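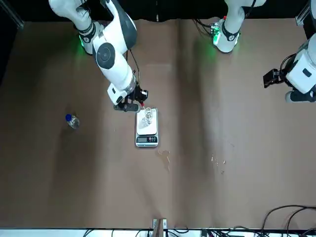 How Much Salt Do We Cook With? A Home Kitchen Study
Student project report by Seon-mi Seol, Odgate

My grandmother never measured salt in her life, and my father measures it with a spoon he is very proud of, and between the two of them I grew up with a real curiosity about how much of the stuff ends up in a family soup. When our class was asked to pick something from daily life for the spring project, I knew right away what mine would be (my father was delighted, my grandmother less so).

I asked families on Toron Street and Harkis Lane to cook their usual pot of vegetable soup and to put their salt in a small dish first, the way they would add it on any evening. The salt in the dish was weighed, the cook tasted and added more if they wanted to, and the extra was weighed too. Everybody also wrote down a guess beforehand, in grams, and I have to say people were wonderfully confident about it. 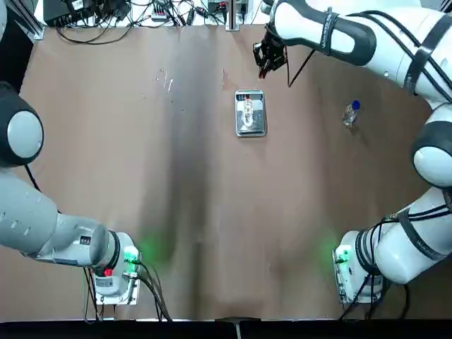

Figure 2. The tabletop, with an arm on either side.

We began in March with 8 households. The Pacheco family made the biggest pot and used the most salt, but once I divided by the amount of soup they came out close to the middle - a good lesson for me, as I had already written a rather excited paragraph about them and had to take it out again. Most cooks guessed too low. The closest guess came from Henryk Gajewski, who bakes bread every morning and is used to thinking in grams.

My own first batch had to be left out of the results. I had written 439 in my notebook for the water and 345 on the summary sheet, and I could not work out which one was right, so from then on I copied every number straight into the table while the pot was still on the stove.
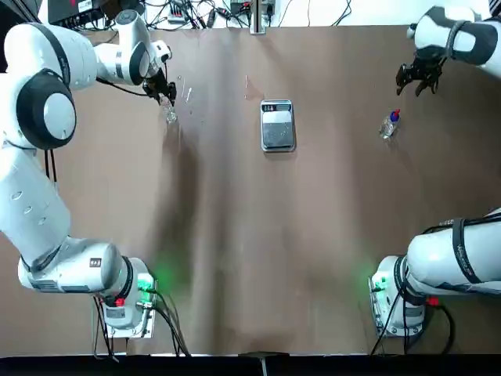
Does it matter when the salt goes in?
For the total it mattered a little: the 2 cooks who waited until the end of cooking to add any salt used less than their neighbors did, though that is far too few people to prove anything.

If I did the project over, I would ask each family to cook the same soup again a week later, and I would bring my own bowls.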